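Bench Notes - December 19, 2022
Demonstration work, end of year catch-up
Afshin Naseri

Short one from me this time, writing this between two uploads so forgive the shape of it.

Where we are. The hand-held gripper sessions for Guvetti closed out at 317 demonstrations, of which 177 made it through review. Lower than I wanted. Still miles better than July, when we were throwing out nearly everything because people moved like they were being chased. The pace talk helped. So did taking the clock off the wall at Lennox, which was Vistivar's suggestion and I grumbled about it, and I was wrong.

For those who joined the list lately: Guvetti is the tidy-up task. Small items on a desk, one open box, put the items in the box. You do it with the gripper in your hand, the recording goes to the Gakthorpe machine overnight, and the arm at Lennox gets a policy trained on what you did. No joysticks. We have a remote-control station as well and I'll get to that.

What we learned about boxes. Soft ones are hard. A fabric wall gives when you touch it, and people who know that will just lean on it a bit with the fingers on the way in. Works fine by hand. Then the arm copies the lean, only with no sense of how much, and over goes the box. So the new rule is come in from over the top, clear the wall, go down, open. If you brush the wall, carry on, don't restart. If you push the wall, mark the take and do another one.

Also chargers. Everyone grabs them differently. Across the body is best, prongs out of the way of the pads. Grabbing by the prongs does work sometimes and I have seen some lovely saves, but please no. The policy can't tell a lovely save from a normal grasp and it will learn the save. 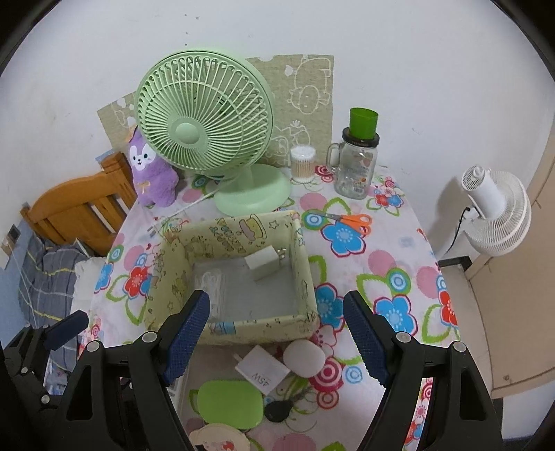
Guvetti desk setup, one charger and a cable in the box, the 45W charger and the keys still out front.

Busy tablecloths stay in, by the way. A few of you asked if we could switch to plain ones. I get it, flowers everywhere and small things get lost on them. But plain desks are what we had in the first batch and the arm was useless the moment it saw a pattern. If you can't find the item at a glance, stop, look, then go. A pause before you start the reach is fine. A pause halfway with the fingers hanging over something you're not going to pick is much worse, it reads as intent.

Keys. Ugh. Keys are the worst item on the list and they are staying on the list. Take the fob, not the ring. Lift straight up until the whole set is hanging, wait for the swing to settle, then move. Most of the rejected key takes were people traveling while the set was still swinging and then dropping half of it over the wall of the box. Reviewers have been told to be strict on this and they are being strict, don't take it personaly.

Round flat things (compacts, pebble-shaped stuff, lids). Get the fingers down low on both sides before you close. Closing from above just squirts them across the desk. If one does get away from you, follow it and pick it up again in the same take. We want those. Recovery takes have been some of the most useful data we have, the arm now goes back for a dropped item maybe more politely than I would. Just don't stage them. You can tell.

Order of items is up to you. We tried a fixed order for a while, Vistivar's plan had it as nearest first, and what we got was an arm that would not touch anything until the nearest thing was gone, even when the nearest thing was not on its list. So free order. Mix it up between takes.

Things that are not for the box should stay where they are. Fans, plush toys, jars, scissors, whatever is living at the back of the desk. Reaching past them is part of the task. If you bump one leave it bumped until the take is over and then put it back roughly where it was. Exact position doesn't matter and I would prefer a little drift.

Remote control station. Running again at Lennox after the cable swap. Delay is down to where you can place a charger without overshooting, though you'll still want to slow down for the last bit. We did 20 takes on it last week, same desk task, to compare against the hand-held ones. First impressions only: the remote takes are slower and much stiffer, but every one of them is something the arm can really do, becuase the arm is doing it. The hand-held takes have wrist angles in them the arm can't reach. We filter those but the filter is crude and it throws out good stuff too. My guess is we end up with mostly hand-held and a small helping of remote for the awkward corners near the wall. Will know more once both sets have gone through training.

Two people per session on the remote station please. One driving, one by the stop button. I know it's dull for the second person. Swap every few takes.

Housekeeping, quickly -

Wipe the finger pads before each session. Dusty rubber slips, and the slips look like bad technique in review.

Check the screws on the gripper frame, by hand is enough. One worked loose and cost us most of an afternoon of takes with a wobble in them.

Hold the trigger closed until you are properly inside the box. Early release was the second biggest reason for rejects after the keys.

Name your takes with the task first and then your initials. Not the other way around. Gakthorpe sorts on the first word and I have spent far too long this month moving files by hand.

Start and end with the gripper back from the desk so the whole setup is in view. A slow count of 2 at each end is plenty.

Next up is the same task in reverse, so taking items out of the box and laying them on the desk. Should be easier to show and I suspect harder to learn, cables especially, they come out with whatever they're wrapped around. If you have ideas on how to show the arm an untangle, send them. I have tried it four ways on myself and don't like any of them.

Sign-up sheet for the new year sessions is in the usual place. Beginners get the morning slots, I'll be there for the first few to run through the grip and the reach. Bring a sweater, the heating at Lennox is still on its own schedule.

Upload's finished, going to start the next one. Corrections and complaints to me as always.

Afshin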